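Notes for the evening talk - "The Letters We Keep"
Historical society, main room, 7:00. Talk runs to 7:45, then questions.

Good evening, everybody, and thank you for coming out. I see a few faces from the June talk on the mill ponds, and I promise this one has fewer maps in it. (Wait for people in the back to sit down. The chairs scrape.)

I want to start with my grandmother's hall closet. On the top shelf, behind the good tablecloths, there was a hatbox, and in the hatbox there were letters, and for most of my childhood I was told they were dull. "Nothing in there but weather," she used to say. Well, she was right, there is a great deal of weather in them. When I finally sat down with that hatbox as a grown woman I counted 291 letters, and I would guess that two hundred of them open with rain, or the lack of rain, or somebody's cousin's opinion on when the rain would come. I have grown so fond of the weather that I now read it first.

So tonight I'd like to talk about ordinary letters, the sort that families in and around Wusden wrote to each other when a telephone call was a luxury and you had to think about what you wanted to say. I don't mean letters from generals. I mean the ones that ask for the blue dish back.

(Slow down here. I always rush this next part.)

Most of what I'll read comes from two families. The first is my own. The second is the family of Csenge Medve, who is sitting right there by the radiator and who has been generous enough to let me read her great-aunt's letters and then to put up with my telephoning her at supper time to ask who Uncle B. was. Uncle B., for those of you following along, was a neighbor and not an uncle at all. It took us three weeks to settle that.

Her great-aunt moved from Wusden over to Pruitt when she married. On the map that's 27 miles. In the letters it might as well be the far side of the ocean! She writes home that the bread is different, the church bell is flat, and the women in Pruitt hang their wash in the wrong order. She never does say what the right order is. If anyone here knows, please find me at the coffee table afterward.

Read aloud, first letter:
"Dear Mother, it rained Tuesday and again in the night and the beans are beaten down. I have your dish. I know I have it. I will send it when somebody is driving over who can be trusted with a dish."

(Pause. They will laugh at this, let them.)

That dish goes on for 14 letters. It's promised at Easter. It's nearly sent with a man selling seed, but she doesn't like how he drives. Then there comes a letter where the dish isn't mentioned, and I remember turning the page over to see if she'd put it on the back, and she hadn't. What she had written about, very plainly, was that the baby had been sick and was better, and that she had not slept, and would her mother please come. I think that letter taught me how to read the rest of them. You get used to the dish, and then the day it's missing you know something is wrong in that house before she has told you so.

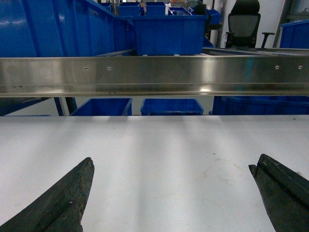 I'd been reading old letters for years before I noticed how much sits in the handwriting, too. My grandmother wrote a round, upright hand, the way she'd been taught, and she kept to it as long as she was writing to somebody she respected. With her sister she let it go completely. The lines run uphill, words get left out, and she turns the sheet sideways and writes in the margin to save starting a second page. If you have letters like that at home, please don't be discouraged when you can't read them. Put the letter down, go and do something else, and come back after lunch. Half the time the word simply reads itself to you. I once spent an entire evening on "the harmless is broken," picturing I don't know what, and the next morning it was "harness," as clear as could be.

(Drink some water.)

Now, I was asked to say something practical, so let me do that before I wander off again.

Teodora Omerović, who taught the paper workshop here last spring, gave me three pieces of advice, and I pass them along just as I got them. Take off the rubber bands. Write down who the people are while there is someone left to ask. And keep each letter with its own envelope, even an ugly torn envelope, since the postmark may be the only date you've got. My grandmother never dated a thing. She'd write "Thursday evening" at the top as though we'd all know which one.

I'll add a small one of my own. When you copy a letter out, keep the spelling. I tidied up the first dozen or so of mine, very pleased with myself, and then I had to go back and untidy them. My great-uncle spelled "enough" four different ways in a single letter about a mule, and when I'd fixed them all it no longer sounded a bit like him.

(If it's past 7:30, skip the Cellcombe letters and go straight to the last one.)

Cellcombe letters - there are only a few of these, from a cousin who boarded there while she trained as a bookkeeper. She is my favorite of the lot. She is homesick and won't admit it, so she writes long paragraphs about the food. There's a boiled pudding she hated so thoroughly that she describes it in every letter home, and then, years later and married, with a kitchen of her own, she writes to her old landlady for the recipe. I have the landlady's answer as well. It's mostly about the weather.

Last letter. This is Csenge's great-aunt again, an old woman by now, writing to her niece. Read it slowly and look up at the end.

"It is dry here but cool in the mornings. I was cleaning out the cupboard and I have found Mother's dish. I thought I had sent it. Come and get it when you can, and stay the night."

Csenge has brought the dish with her this evening. She'll have it up at the front table during coffee, and she says you're welcome to hold it, but please use both hands.

Thank you all very much. Questions, and then somebody kindly get the lights.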